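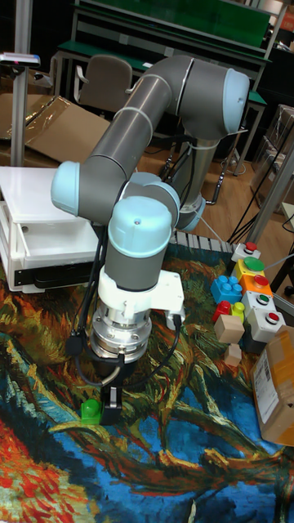

Robot arm and gripper over a green toy block on a printed tablecloth

Search this site
Home News Reviews Interviews Forum

Cherry Mae Cabrera has been soldering keyboards since before most of us knew you could, and she talks about key switches the way other people talk about football. Her new board, the Lularow, goes on sale in June, and I couldn't wait to ask her about it.

"I wanted one that sounds good on a cheap desk," she says, laughing. "Everyone tests on those thick mats - I test on my kitchen table!"

The first version had a steel plate and she hated it. Jhun Mangubat, who writes the firmware, talked her into trying a softer one, and they went through 6 cases before settling.
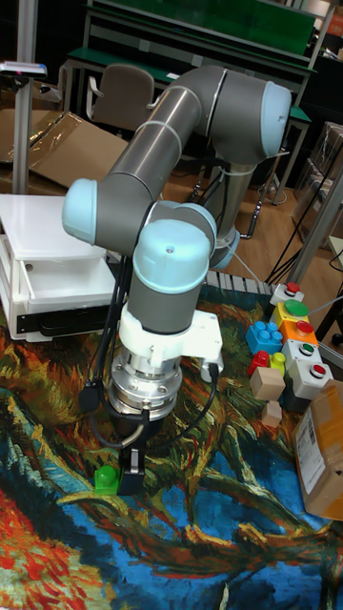

"Jhun wanted a volume knob and I wanted a smaller board, so we argued for weeks," she goes on. "He won. I use the knob all day now, it's brilliant."

There are 4 layers, all of which you can remap without installing anything, and the battery lasts around 2 weeks with the lights off. I typed on hers for an afternoon and didn't want to give it back - the space bar alone is lovely.

Will there be a wireless numpad to match? "Ask me when I've slept," she says.

Contact us | Copyright Handham | Back to top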